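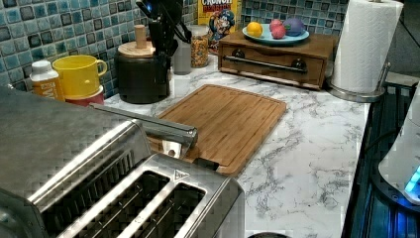 A stainless-steel toaster and a bamboo cutting board on a kitchen counter.

Stop planning for the coast and start planning for the towns that are left

By Aidan Carroll
03/08/2020

The regional climate plan came back from its second round of public comment in January, and it has the same problem it had in the first round. It runs to 147 pages. The inland towns get 39 of them, and most of those are maps.

I have lived in Haltgate for most of my adult life and I read the whole thing. I want to argue that the plan has its priorities wrong, and that the people who wrote it should go back and do the inland chapters over before the county boards are asked to adopt it.

The coastal chapters are good. They say which roads will flood, which pumping stations need to be raised, and who pays. They have dates. If you own a house near the water you can look up your street and find out what the region expects to do about it. The inland chapters say that summers will be hotter and drier, that wells may become less reliable, and that "communities should be supported in adapting." There is no list of wells. There is no schedule. I could not find the word "school" anywhere in the section on heat.

I understand why it came out this way. The coast has the people and the property, and when the coast floods it makes the news. A dry well in Moynihan does not. One family starts hauling water from a cousin's place, then a second family does, and after a couple of summers a house goes up for sale and stays for sale. You can lose a town that way without anyone having to declare an emergency.

Moynihan had its best years a long time ago. The town was laid out in 1860, and the main street is still as wide as the founders wanted it, which tells you what they expected. The feed store closed, then the clinic cut back to mornings, and the high school students now ride the bus to Haltgate. None of that was caused by the weather. But a town in that condition has very little left over for a new well or a bigger storage tank, and the plan treats it as though it had the same staff and the same borrowing power as a city.
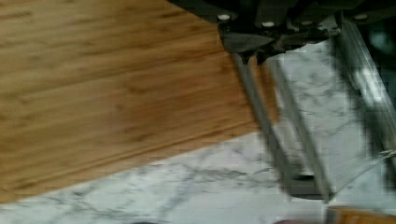 Bamboo cutting board on a white marble countertop.

The usual answer is that people will move, and that it is cheaper to let them. I have heard this said at two public meetings by people who were not being cruel about it. They had done some arithmetic. A new water line to a small town costs a lot per household, and if half the households are going to leave anyway, why build it?

My trouble with that arithmetic is what it leaves out. When people leave the inland towns they go somewhere, and in this region they go downhill, toward the coast, to the same places the plan says will need seawalls and pumping stations. We would be paying to protect the coast while pushing more people onto it. Rents there are already too high for the people who work there. The plan has a housing chapter that says so, and it does not mention the inland chapters once.

It also leaves out the land. Somebody has to clear brush, keep the fire roads open, fix the culverts and notice when a hillside starts to slip. Right now that work is done by ranchers, by small crews based in the inland towns, and by retired people with tractors. If the towns empty out, the work does not go away. It gets done later and by contractors driving up from a long way off, or it does not get done and we have a fire. Anyone who has watched the smoke come down the valley in late summer knows that the coast is not separate from what happens up here.

So what should the inland chapters say? I am not an engineer and I don't think the answers are very complicated to begin with.

First, a count of the wells. Every public well and every shared private one, how deep it is, and what the level has done over time. The county has some of this on paper in different offices. Put it in one table and publish it.

Second, one cool building in each town that stays open when the temperature is dangerous. A school gym or a library will do. It needs a working air conditioner, a backup generator and a person with the key. Haltgate set this up in the old grange hall, and it was not expensive.
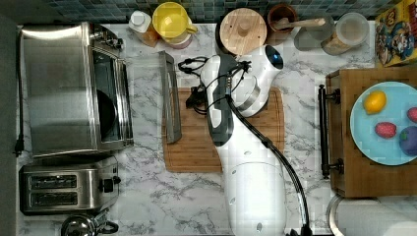

Third, shared staff. Moynihan and Haltgate cannot each hire a person to write grant applications, and so most of the grant money goes to places that can. Two or three towns could split one salary. The plan could simply offer to pay it for the first few years and see what comes in.

Fourth, trees on the main streets, of kinds that can take a dry summer, with somebody assigned to water them until they are established. We planted some along the school road and lost most of them the first year. Planting was on the schedule and watering was on nobody's.

I would add buses to this if I thought there was any chance of getting them.

None of these things needs a population of more than 2000 to make sense. They would help the people who are here now, whatever the forecasts say about who will be here later. The forecasts, by the way, are given as a single line on a single graph, going down, and the text around it treats that line as settled. It depends a good deal on whether there is water in the taps.

The boards can still send the plan back. The comment period is closed but the vote has not been scheduled, and the members do read their mail. If you live inland, write to yours and tell them which page your town is on. If you live on the coast, write anyway and ask what the housing chapter assumes about the rest of us.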